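Do Small-Cap Stock Tips Beat Doing Nothing?
Student project report, Introduction to Finance
19 November 2021

Why we picked this

Every finance site runs a list of stocks to watch. The lists sound sure of themselves, and few of them go back later to check how they did. Our group wanted to test one list against the laziest strategy we could think of, which was buying a bit of everything and leaving it alone.

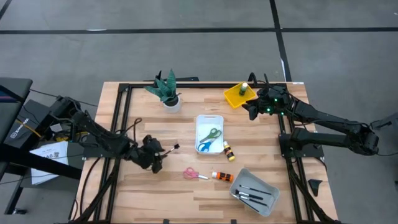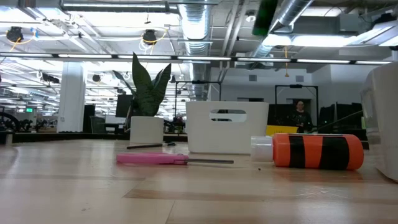 We used the Divov newsletter, which covers small companies and is free to read at the campus library. In its February issue it named 11 stocks as "strong buys." Two of them get mentioned a lot in this report: Prallen, a packaging maker, and Chowdary, a regional trucking firm. For comparison we used the Dronham Small Company Index, which holds 200 stocks.

Method

We ran two pretend portfolios. The first put $400 into each Divov pick at the closing price on the day the issue came out. The second put the same total into the index on the same day. Dividends were added back as cash. We did not trade after that. We left out taxes and assumed no trading fees, a choice that helps the Divov portfolio, since buying a single fund would usually mean fewer trades.

What we found

The Divov picks finished slightly ahead of the index. If we stopped there, the newsletter would look pretty good, and our first draft did stop there.

The trouble is Prallen. It got a buyout offer in the summer and the price jumped overnight. Take Prallen out and the rest of the list falls behind the index. Most of the picks did worse than the index on their own, and Chowdary, which Divov called its "highest confidence idea," was the worst of the lot. Nothing in the write-up on Prallen mentioned a buyout. It talked about cardboard demand. We don't think a reader should give much credit for being right about the price and wrong about the reason.

Taking out the best stock is a bit unfair, of course. Any portfolio looks worse without its winner. So we also took out the worst one, Chowdary, and left Prallen in. That made the list look great, which tells you how little we can say from so few stocks.

Problems with our own work

One issue of one newsletter is a tiny sample. Small-company prices also swing a lot, and ending the test a few weeks earlier would have changed the result. One of our group wanted to use that earlier date because it gave a clearer answer. We voted it down, but we can see how easily a published study could do the same thing and never say so.

We also had trouble with closing prices. Two of our sources disagreed on Chowdary for several days, and we went with the exchange's own figure.

What we would do next

A fair test would need every Divov issue for several years, including picks the newsletter later dropped. The library only keeps the current year, and the archive on the Divov site skips some issues without saying why. We wrote to ask for the missing ones and have not had a reply.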